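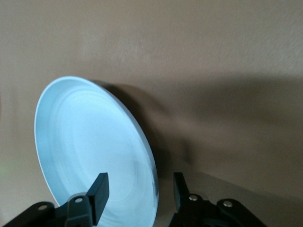
The Rulebook Nobody Can Finish Before Lunch

Filed under: Opinion > Machines at Work

Feb 21, 2019

I own a binder. It lives on the shelf over my desk, between a dictionary and a plant that has given up, and it holds the handling rules for the kitchen and table work we do with robot arms at Tenavdale. It runs to 200 pages. The section on plates is 22 of them. I have eaten off plates for my whole life on the strength of no pages at all.

The binder came to us from a firm called Stisivico, which was paid to write it and took the job seriously. It defines a plate. It defines a dish, which may be a plate, and a vessel, which may not. It says that an arm shall approach tableware "in a considerate manner," and then it leaves you alone with that phrase, in a room with a machine that has never considered anything.

I am in favor of rules. I say this early, as people who complain about rulebooks tend to get mistaken for people who want to run with scissors. A good rule is a favor done for you by somebody who already broke the thing. What I object to is the other sort, written by someone who has pictured the breaking very clearly while sitting a long way from it.

Take the rule on grip. The binder wants the force at the fingers written down for every class of object, to two decimal places, and signed. Fine. It has nothing to say on where along the rim the fingers go, or what the far side of the plate is doing in the meantime. Anyone who has carried a stack of dinner plates past a door frame knows that the far side is where your troubles are. Leilani Holloway, who has taught more people to run these arms than I have met, has a rule of her own for this, and it is five words long: "Look at the other edge." She has offered it to the binder. The binder is thinking it over.

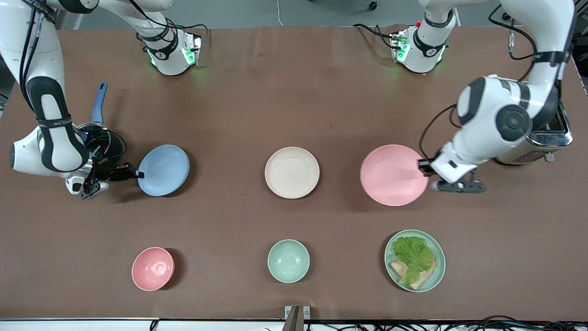

Good practice, as I understand it, starts with how you lay out the work before any motor turns. You decide what goes where, you leave space for the fingers as well as for the dishes, and you don't bunch things up to save yourself a reach. The binder is silent on all of it. By its lights, three plates in a back row with two bowls and a loaded plate in front of them count as six separate handling events, each with a form. By mine it is one layout, and the question worth a form is whether an arm holding the pink plate on the right has thought about the toaster right behind it. There is no box for the toaster. I have looked under T, under "appliances, adjacent," and in despair under "bread."

The sandwich gets worse treatment. A plate with lettuce and toast on it is, under section nine, a "laden vessel," except that section two has already told us that a plate is a dish and that vessels are something else. Getachew Derese and I once spent most of an afternoon on this. He took the view that the lettuce was the load and the bread was structural. I took the view that we should go home. We wrote "laden dish" in the margin in pencil, and that pencil note has since been quoted back to me by a visitor as established policy.

This is how standards grow, by the way. You will hear that they come from careful study. A fair share of them come from pencil.

The visitor was from Saltico, a bigger outfit than ours with a bigger binder, and he was kind enough to lend it to me for a week. I read it the way you read the menu of a restaurant you can't afford. Saltico demands a full safety review 365 days after the last one. If nothing has changed, you hold the review anyway. If everything changed on day two, you are free to wait. I asked what would happen if we swapped every plate in the place for a heavier one in March. He said the review would certainly catch it, the following winter.

So I would tie reviews to changes. New dishes, new fingers, a table moved over by the width of a hand: look again that day, briefly, with the person who will be running the arms standing next to you. A calendar is a fine tool for remembering birthdays. It does not know that someone has moved the table.

I would also put the stop button ahead of the definitions. In our binder the stop button turns up on page 61, after the history of the stop button. A new person should learn three things before touching anything, and I don't much care what order the other two come in: how to stop it, where to keep their hands, and who to tell when something odd happens. That last one matters more than the button, if you ask me. People are shy about odd things. They will report a broken plate at once, with the pieces in a bag, and keep quiet for a month about an arm that pauses a little strangely before it lowers. Derese keeps a notebook for pauses. It is the most useful safety document we have and it has a horse on the cover.

The best rules I have met came from Tsegaye, a small workshop that shut a few years back. They fit on one sheet, taped at eye level. I remember "Nothing on the table you aren't using." I remember "If you are reaching across, you set it up wrong." There was one about sleeves. Near the bottom, in different handwriting, somebody had added "Both hands out means both hands," and I have always wanted to meet whoever made that necessary. 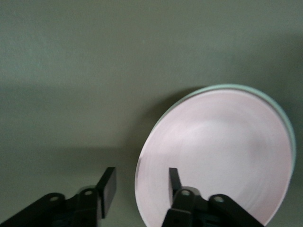
Pale pink plate, open fingers, bare table to the left.

What the one sheet had going for it was that you could disagree with it. You could stand there with a mug and say the line about reaching was too strict for short tables, and somebody would argue, and by the end of the argument everyone in the room knew what the line was for. I have never heard anyone argue with page 140 of anything. They initial it.

The reply I get from the binder people is that a sheet of paper won't satisfy an insurer, and they're right. Insurers like weight. Keep the binder for them, then. Dust it. Let it define a vessel in peace. But don't hand it to the new hire on the first morning and call that training, and don't be surprised when the thing they learn from it is how to sign their name quickly.

There is a fair point on the other side that I'd be a coward to skip. Short rules lean on good people. Holloway's five words work because she is generally standing behind you when you forget them. Put the same five words in a building where whoever was hired last is training whoever was hired next, and they thin out fast. Long rules are an attempt to bottle Holloway. I understand wanting to. I just don't think you get her in 200 pages, and I've noticed that the places with the thickest binders often use them as a reason to do without the person.

I have sent Stisivico my comments on the plate section. They thanked me and enclosed a comment form for commenting on comments. I'm filling it in now, and I have asked, under "other," about the toaster.

Related:
Your Checklist Is Too Long and You Know It
What We Learned From One Bad Cable Tie
Letters: In Defense of the Binder
Who Gets to Press Stop?

Contact the editors | © 2019 Tenavdale Shop Notes | Back to top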